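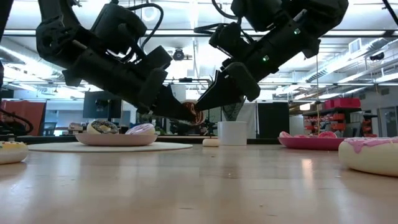 Getting Candle Wax Out of a Wool Rug

I love this one — it works so well on fresh drips!

1. Lay a bag of ice on the wax for 6 minutes, then chip off what you can with a spoon.

2. Cover the rest with a plain paper towel and press with a warm iron, no steam. Keep switching to clean towel as the wax soaks in.

3. Dab any leftover color with two drops of dish soap in a cup of cool water. Blot, don't rub!

Let it dry flat overnight, then vacuum.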